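3.2 Walking routes and length of stay in small guesthouses

The second part of the study asks if the visitors who use the marked walking routes of Calado stay longer than the visitors who come only for the beaches. The guesthouses of the island often claim this in their advertising, but we did not find earlier data that support it. Calado has 16 marked routes. Most of them start in Worumel, the old village in the hills, and go down to the harbor at Traltport. Seven routes pass next to running water during the whole summer, and the owners describe these as the favorites of their guests.

We collected 569 completed questionnaires from guests on the morning of departure. The form had two pages and was available at the breakfast table. Guests who traveled together filled in one form for the whole party. We asked for the number of nights, the routes walked (a small map was printed on the second page), the use of a rental car and the main reason for choosing the island. A route was counted as walked if the guest marked more than half of its length. This rule is simple, and it has a weak point: the Skuravus route is long and steep in its upper part, and many people turn back at the chapel, which is just before the middle. These guests appear in our data as persons who did not walk the route.

Guests who marked at least one route stayed longer than the others. The difference was larger in Worumel than in Traltport. We think that this comes partly from the ferry. A guest who sleeps in Traltport can leave on the early boat without planning, while a guest in the hills has to arrange a transfer the day before, and several wrote on the form that they preferred to add one more night. It is therefore difficult to separate the effect of walking from the effect of location, and we do not try to give one number for it.

The meals were also mentioned often in the free comments. Walkers in the village houses took dinner where they slept more frequently than the guests near the harbor, where the taverns are close to each other (Figure 4).

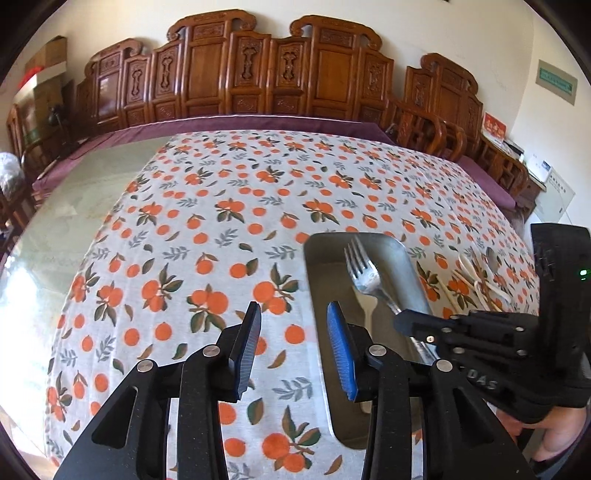
Figure 4. Fork and spoon on a metal tray.

The guests who took dinner in the house were also the ones who asked the owner for advice on the next day's route. In the comments this advice is valued more than the printed map — two of the maps on sale in Traltport still show a path that was closed after a landslide. We consider this a possible reason for the longer stays, but the questionnaire did not include a direct question on it.

The season has to be considered as well. In September the beach visitors are fewer and the share of walkers rises, so the averages of that month should be read with care. The results by month are given in the next section.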